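Home » Talks » Speaker notes: Getting a small documentary paid for and seen

Speaker notes
Talk given at Wurnham, 30/06/2022
Speaker: Tülin Sarıgül, Numorine

Notes are as I had them on the lectern, with the typing mistakes fixed. Where it says PAUSE I stopped for questions.

Slide 1. Title
Thank Müzeyyen Sönmez for the invitation. Say who I am: I produce short documentaries at Numorine. Before that I sold advertising space for a trade magazine. Mention that I never went to film school, as people ask every time.

Slide 2. What I will cover
Where the money comes from. What a rights agreement looks like for a film of under an hour. How we sell to broadcasters and what they pay late. I am leaving out feature films. The contracts are different and I have only worked on one.

Slide 3. The company
Numorine is two producers, me and Berkay Kocabaş, and we hire everyone else by the project. The office is rented by the month. We keep no cameras of our own. Hire costs go straight into each film's budget, so we can see what a film cost when it is finished.

Slide 4. A film in money
Use Saraç as the case. It is a film about a saddle maker and it runs for 50 minutes. Three sources: a regional grant, a presale to a broadcaster, and our own fee put off until delivery. Read out the order in which the money arrived. Grant first part, presale signing payment, grant second part, delivery payment. The delivery payment came 95 days after we handed over the master. The contract said 30 but had a clause about technical acceptance, and the clock only starts when they accept. Tell them to find that clause before signing.

PAUSE

Slide 5. Cash flow sheet
Show the sheet with one row per week. Point at the two weeks in January when the balance was below zero. Explain the overdraft and what it cost. Say that we now ask for an extra payment at rough cut. Most buyers agree if it is asked for early.
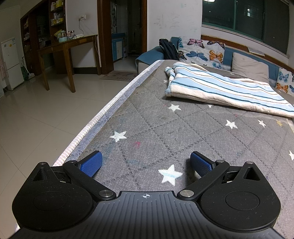 Gripper with blue finger pads over a gray quilted mattress pad.

Slide 6. Rights
Go slowly. Licence and assignment are different things. With a licence we keep the film and the buyer gets to show it for a set time in a set territory. With an assignment it is theirs. We have assigned one film and I would not do it again at that price.
Points to read out:
Term. We offer two years and will go to three.
Territory. Name the countries. Do not accept "and neighbouring territories".
Number of showings, and whether catch-up counts as one.
Holdback. This is the period when nobody else may show it. Ask for it to end on a date.
Archive material. If we cleared it for television only, we cannot sell to a streaming service without paying again. This happened to us on Saraç with a piece of music.

Slide 7. Working with a sales agent
We use Arkik for sales abroad. Mélanie Lemieux looks after our titles there. The agent takes a commission and also takes back expenses, and the expenses come off first. Ask for a cap. Ask for statements twice a year even when there is nothing to report. Our first agent, before Arkik, sent one statement in the whole term.

Slide 8. Festivals
Keep this short. We set aside money for 10 entries per film and stop there. Festivals helped us meet two buyers. They have not paid for themselves in any other way. If someone asks about premiere status, say that for shorts and mid-length films it matters at a few places and to check the rules on each entry form.

Slide 9. Jobs
For the students in the room. The posts we find hardest to fill are production accountant and rights clearance. Both pay better than researcher at the start. Nurhan Kocabaş did clearance on our last film and learned it on the job, from a background in library work. She has agreed to answer emails; the address is on the handout.

Slide 10. Questions
Likely ones: tax relief (say I am not the person to ask, see an accountant), crowdfunding (we tried it once, it covered the sound mix), whether to form a company before the first film (yes if a broadcaster is involved, they will want one to contract with).

Leave handouts by the door. Collect the adaptor.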